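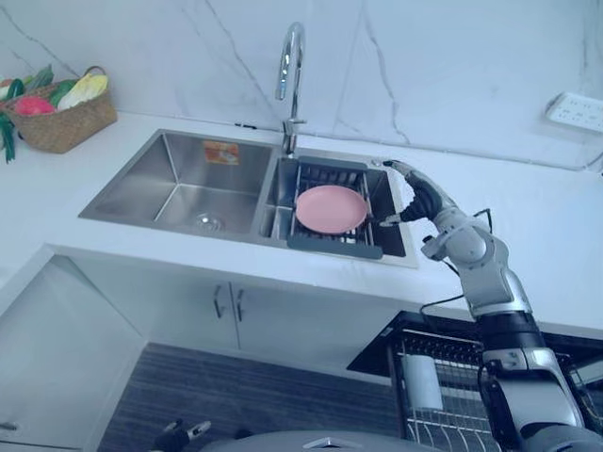

**Zokovstead Student Robotics Club – Kitchen Team**

# How to teach a two-armed robot to pick up a plate and a mug

Our kitchen project is called Stiltarine, and it has one goal: get a humanoid robot to handle dishes without a person touching the controls. We love this task! Plates and mugs look easy until you try to write down what your own fingers do when you lift one.

These steps are for new members, but any club with an arm and a sink can follow along.

## What you need

- A robot with two arms and jointed hands
- A plate and a mug
- A sink with a draining basket
- A laptop with the Prurkencombe recorder installed
- One person to drive and one on the stop button

## Part 1: The plate

1. Put the plate flat in the basket, near the middle. Leave room on the right for the fingers.
2. Home both arms. Keep the left hand low and close to the body so it stays out of the way.
3. Bring the right arm in from the side and stop with the fingertips just short of the rim. We call this the "ready" pose. Save it.
4. Slide one fingertip under the rim and close the thumb slowly. A raised rim helps a lot – flat plates are a whole other project.
5. Lift straight up, hold for 2 seconds, and lower it again.
6. Mark the run as good or bad right away. You won't remember later.

Watch the faucet. A gooseneck spout is tall, and the forearm will find it if you swing in from too high.

Do 30 runs before you change anything. Then move the plate a little and do another batch. It's slow going at first, but the first time the hand lands on the rim by itself you will yell. We did.

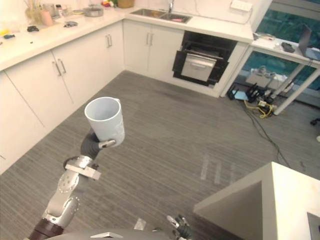
Zokovstead, 17/01/2023

## Part 2: The mug

Mugs are more fun. The fingers can wrap around the body, so you get a much bigger grip than on a plate rim.

1. Start with an empty mug. Always.
2. Come in low on the side away from the handle and curl the fingers around until one crosses the front.
3. Raise the arm clear of the counter, then tilt the wrist a few degrees. If the mug slips, add grip force one step at a time.
4. Set it down, open the hand fully, and back away before homing.

## Training

Copy your good runs to the Âu folder and start the training script with the default settings. We use 4,000 steps for a first try, and 6 test grasps to see if it's worth going further. If it misses to the same side every time, redo the camera calibration before you record more runs.

Next up for us is passing the mug from one hand to the other. We hope to have that page ready in March.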